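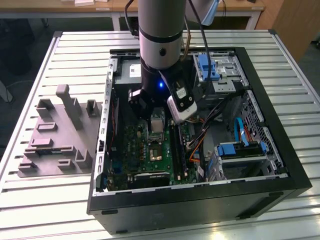 My daughter's whole class wants to know why a computer gets hot when all it does is sit there, is what one teacher wrote to me in March, and could I please keep it short.

Home | Ask Me Why | Things That Hum | About

Print this page | E-mail to a friend

Right then, short it is! Inside every computer there are millions and millions of teeny switches. They flick on and off so fast you couldn't blink in time, and each flick lets a tiny bit of electricity through. Electricity squeezing through small places makes warmth. Rub your hands together for a bit. Feel that? It's a different sort of squeezing, but you get the idea. 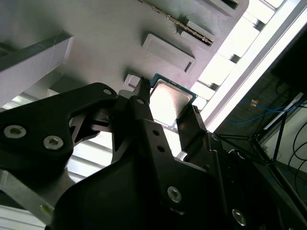

Heat always wants to wander off to somewhere cooler (your cocoa does it every morning). Metal is brilliant at helping it along, which is why a spoon left in soup gets too hot to hold. Look at the processor and you'll spot a big shiny square of silver metal on it. It spreads the heat out.

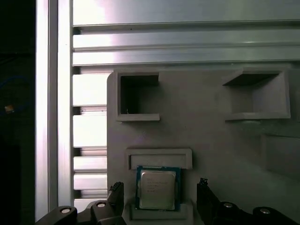

After that a fan usually blows the warm air away, and that's the humming you hear when you play Jillitz for ages.
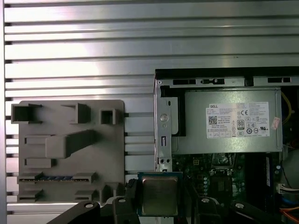 So don't park your laptop on a duvet, it can't breathe! Try a table or a big tray.

Comments (3)

Perrin: we put our hands near the vent and it was WARM

brurnano21: Does a phone have a fan too?

Ditimano: Most don't, the heat just goes out through the case. Good page.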